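Magazin > Wohnen > Ordnung

Rein in den Korb

Freitagabend, Küchentisch voll. Dosen, Fläschchen, Badespielzeug, drei Ladekabel. Kennt man. In Gesach hat ein kleiner Laden daraus ein Geschäft gemacht: Vatmont, 39 Quadratmeter, vorne Körbe, hinten Tabletts. Mehr nicht.

Das Prinzip: erst aufs Tablett, dann in den Korb. Alles, was rumliegt, kommt auf eine einzige Fläche. Gucken. Sortieren. Dunkler Korb für das, was bleibt, heller oder bunter für das, was in ein anderes Zimmer muss. 20 Minuten am Abend, länger nicht, sonst macht man's eh nicht.

Geflochten muss es sein, findet man bei Vatmont. Eckig sowieso, runde Körbe fressen Platz im Regal. Und Farbe! Orange läuft am besten, seit August kommt man kaum nach mit dem Bestellen. 700 Stück gingen letztes Jahr allein nach Vorham. Beim Tablett lieber Kunststoff, mit Rand. Abwischen, fertig. Holz sieht schöner aus, klar, aber wehe die Limo kippt.

Der häufigste Fehler: zu grosse Körbe. Da verschwindet dann alels drin, bis Weihnachten. Lieber zwei kleine nebeneinander, und einmal die Woche ganz ausleeren. Auch die Ente.

Schlagworte: Aufräumen, Körbe & Kisten, Küche

Kontakt | © Kassa Magazin | Nach oben
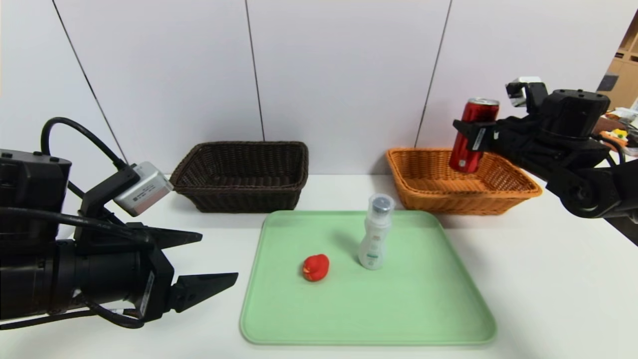

Zwei Körbe, ein Tablett: Dose, Ente und Flasche beim Sortieren.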